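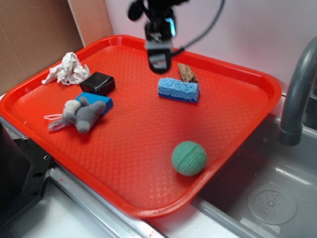 Granis G2 gripper kit, reviewed after one very long season

Posted August 30, 2019

Rating: 2 out of 5

I bought the Granis in November to fit on a secondhand Grillis arm, having read on the box that it was suited to "everyday household items." I own plenty of those. I also own a kitchen counter, which is where the whole business got bolted down.

Setup is painless. The cable is long enough, the screws fit the holes, and the software found the gripper on the first try. For a couple of weeks I was the happiest person on my street. It picked up the sponge. It picked up the green ball. It picked up a black cube and set it down again so gently I called somebody in to look.

Then the release fault showed up. You send the open command, the software reports "open," and the fingers stay shut. The arm, believing itself empty-handed, moves on to the next item with the last one still in its grip. In this manner a plush toy was used to push most of my test objects toward the sink. The log recorded all of it as successful.

A jaw that won't let go of a sponge is a comedy. A jaw that won't let go of a finger is something else, and mine closed on the side of my thumb while the screen said "open." No blood, but I had to kill the power and pry. Worth knowing: the stop button in the software does not release the grip. It stops the arm and holds whatever you've got, thumb included. The manual covers this on its last page, under "Storage."

Granis support had me reload the firmware 4 times. The log counter stood at 3620 cycles when I wrote to them, and they said that was "early" for wear. Their fix is a replacement finger spring, 20 dollars plus shipping. I put it in. The fault comes less often now — I wouldn't call that fixed.

What I'd do if you already own one: wire a real power switch where your free hand can reach it, and treat the on-screen status as an opinion. Soft items only. Keep a tray with a rim under the work, too. Mine is a big red-orange one and it has saved a lot of things from the sink.

The Wijaya version costs more and opens when the power is cut. I've ordered one. The Granis is going back in its box, as soon as it lets go of the plush toy.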